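Flaltevside Shared Kitchen — Progress Report
Prepared for the Honkanen Fund by Concetta Gatti, 18 Nov 2024

1. Summary

The grant of $800 awarded in July has been applied to the reorganization of the kitchen counter at Flaltevside. The work covers the storage of dry goods, the arrangement of the small appliances and the provision of boards and trays for preparing snacks. Two of the three work items are complete. The remaining item, drawer storage, is in progress and is reported in section 4.

2. Counter layout

Under the previous arrangement, food and appliances shared the same stretch of counter and residents had little space to work. The revised layout assigns the left side to appliances, the back edge to containers and the middle to preparation. Fruit is kept on a teal plate within easy reach.

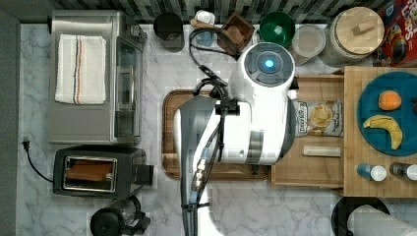

Residents were consulted before the layout was adopted. Rosalba Galli collected 20 written responses, most of which asked for dry goods to remain in view. The earlier proposal to move them to a closed cabinet was therefore withdrawn — a change the Fund approved in writing.

3. Appliances and dry goods

The toaster oven and the toaster now stand together at the left of the counter. Jars and canisters are lined up along the backsplash, with the wooden scoop stored beside them. Spending on this item came to $180, against the amount set aside in the original budget. No further purchases are planned.

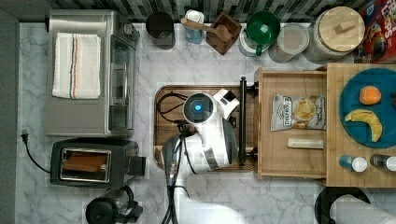 Figure 2. Toaster oven, toaster and dry goods containers on the marble-patterned counter.

4. Drawer storage

Packaged snacks are to be moved from the counter into a light bamboo drawer. The drawer and its metal rail are being tried with snack packets of different sizes before a final position is chosen. Brasta has been asked to quote for fitting, and its reply will be forwarded to the Fund when received.

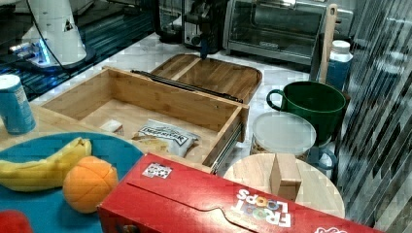
5. Next steps

Ms. Galli will prepare a short guide to the new layout for residents. The Zarnura residence has requested a copy — this will be supplied at no cost to the grant. A final statement of expenditure will follow once the drawer has been fitted.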